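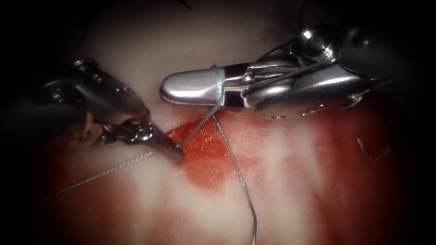 Progress report: instrument and camera comparison for suturing
Project: Cledden
Prepared by Keegan Rutherford for Ayantu Wako
Monday, March 29, 2021

1. Instruments

The period went mostly to the two wristed instrument types under review, the Jostier and the Norovus. Both were run on the same knot-tying task, one arm holding the thread and the other taking the wraps. We logged 2,861 attempts across the two types.

The Jostier jaws keep a better hold on fine thread. The Norovus wrist turns more freely close to the tissue, but its cables need re-tensioning more often, and Nadhirah Tarigan now checks them at the start of each session. We have not picked one yet.

2. Cameras

Wiremu Merrick compared the fixed camera with the small one mounted at the wrist. The wrist view shows the thread from an angle the fixed camera misses, but glare is a problem. With the light at full strength the middle of the tissue washes out to white, and the tracking software loses the jaw tips. Much of the view is also taken up by the instrument shaft. Moving the mount is a small job – we would like to do it before buying a different lens.
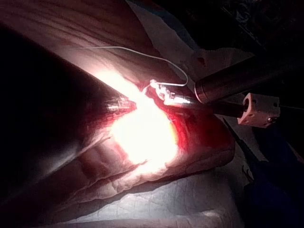

3. Controllers

The Sheehan controller was installed in December and has been stable. Áine Mulcahy rewrote the wrap motion so the thread stays under light tension while the loops go on. Slipped loops are down, mainly on the Norovus. Letting go of the needle and finding it again is still done by the operator.
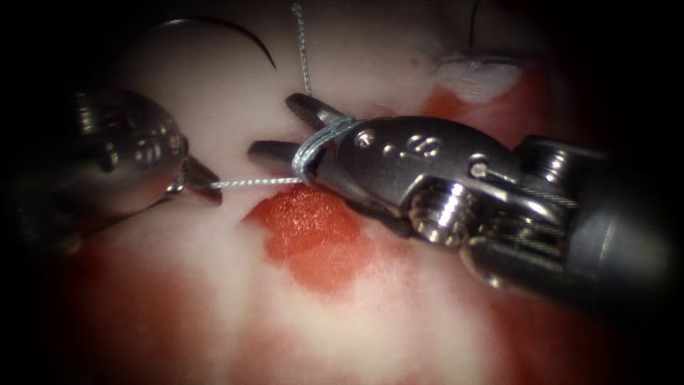 4. Next period

Repeat the comparison with dimmer lighting, 800 attempts per instrument type. Replace the cables on both arms first. We request 6 more weeks of lab time and no change to the budget.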